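Workshop Tips: Sharing the Bench With a Robot
Olville Sewing & Covers – shop notes, September

We make fabric covers and soft shapes over wire forms. For most of our working life that meant hands, pins and a steamer. Since spring we have been teaching part of the job to robot arms, using hand-held grippers that record how a person does the work. The people who used to fit covers all day now spend a good share of it showing how covers are fitted. These tips come from that change. Most of them apply to any small shop thinking about the same thing.

Start with the part of the job that hurts. For us it was pulling a snug cover over a form, which is hard on the thumbs. An order of 460 covers would leave people with sore hands for the rest of the week. Leave the jobs people like, such as hand finishing, until much later, or leave them alone.

Grip fabric at the hem. A single layer slides or stretches out of shape, and you end up chasing it. A folded rim or a stitched seam gives the fingers something thicker to close on. Line the inside of each finger with something slightly fuzzy if the bare surface slips. Change the lining when it goes flat and shiny.
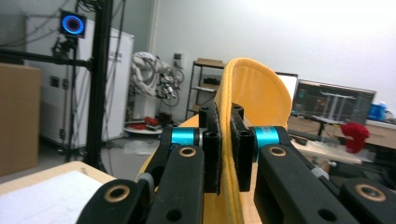
A reader in Flaltance wrote that her shop had the hem problem from the other direction. Their hems were so thick that the fingers marked the cloth, and they went to a narrower fold before they changed anything on the gripper. She added that the sewers should have been asked first, as they had known about the marks for weeks.

We agree with her about asking the sewers. We now keep a pad of paper by the machines, and anyone can write down a change they want in the pattern. Two of the covers in our Illosell line have been redrawn that way, and both are easier to put on by hand too.

Practice without fabric first. Spend a morning opening and closing the grippers over a bare table, then pick up scraps, then move to a real cover. New people squeeze too hard. They also look at their hands when they should be looking at the cloth. Both habits go away in a few days.

Cover the bench. White foam board is cheap, it keeps small forms from skating around, and dark thread shows up on it. It will pick up smudges. Wipe it with a damp cloth and don't fuss over the stains that stay. Turn the board over when it gets dented. 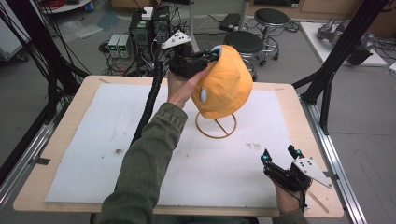

Slow down near the end of each move. When we fit covers by hand we finish with a quick tug, and none of us knew we did it until we had to teach it. A quick tug is hard to copy. Break it into a pull, a stop and a second pull. It feels silly the first day.

Take short turns. Holding a gripper in each hand is lighter work than stretching covers, but it is a different kind of tired, mostly in the forearms. We change over every half hour and go no more than 10 fittings without setting the grippers down. Keep rolling stools close by, and push them back when you stand up.

Keep the form and the cover apart at the start of each fitting. Set the form down first, in the middle of the board, with room on every side. Lay the cover next to it. If you begin with the cover already half on, you teach only the easy half.
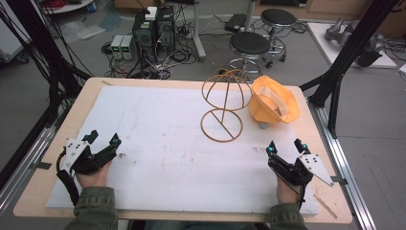 Bare form on the board, both grippers down at the near edge.

Watch the cables. A cable that loops across the work will catch a wire form sooner or later. Let it fall toward you, on the outside of your wrist. On the floor, tie cables in bundles and give them their own path. We let ours spread for too long, and cleaning up took most of a Sunday.

Write down what counts as done. Experienced people know a good fit by feel, and they do not all agree. We had to settle how much wrinkle is allowed at the seam and how far the rim may sit off center. That took longer than setting up the computers, and there was some arguing. It has also helped the people who still fit by hand, as they no longer get work sent back for reasons that depend on who is checking.

Clear the board between sessions. Forms, tubing and scraps all drift to the edges and then creep back in. Put loose pieces in a bin with a lid.
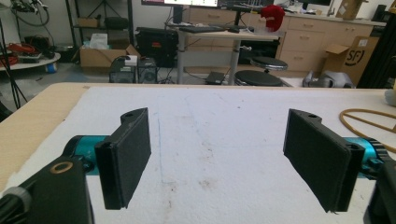
Check the finger pads and screws while the grippers are empty. Ours loosen a little with use – a quarter turn puts them right. Do it before the first fitting of the day, and again after lunch if the morning was busy.

Talk about hours and pay early. Our fitters wanted to know if they were teaching themselves out of a job, and they were right to ask. We put it in writing that demonstration time is paid at the fitting rate and that no hours would be cut while we were on the Xaba orders. Those orders come to 2960 covers, and almost all of them still get a person's hands on them at some point.

Keep one bench set up the old way. Machines stop, and orders don't wait. Pins, steamer and a good lamp are enough.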